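12 shares · 2 comments

Food Service Practice, Handout 4: Trays and Dishes
Instructor: Leopoldo Maldonado

1. Rims
A shallow tray with rounded corners is wiped along the floor first, then up the sloped walls, then around the rim. Residue collects at the line where wall meets floor. On a bright rim, water spots show sooner than on the cream interior, so finish with a dry cloth. 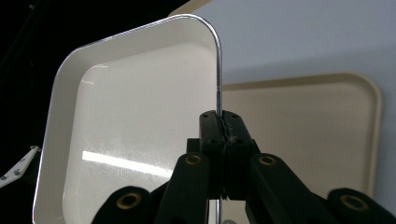

2. Placing a dish
Set the tray flat on the table before loading. A rectangular dish goes near the middle, long side parallel to the long side of the tray. Printed trays (the "Rabbit" pattern, for instance) are loaded the same way as plain ones.

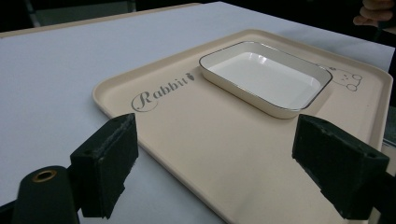 The load limit for the practice trays is 165 ounces, dish included. Heavier loads go on the cart. Lower the dish with both hands and let go when the whole base is down.

3. Clear dishes
A clear dish is hard to see against a pale tray. Check its edges by touch before lifting, and keep it inside the raised rim of the tray. Do not slide it; lift and reset.

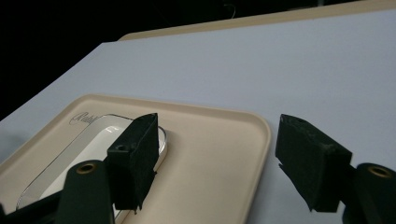
Hui-mei Tang: Does the load limit include the lid? At Tidham we weighed lids separately.

Maldonado: Yes, lid included. See the table in Handout 2.

Contact: Room 276, Lonville · Back to top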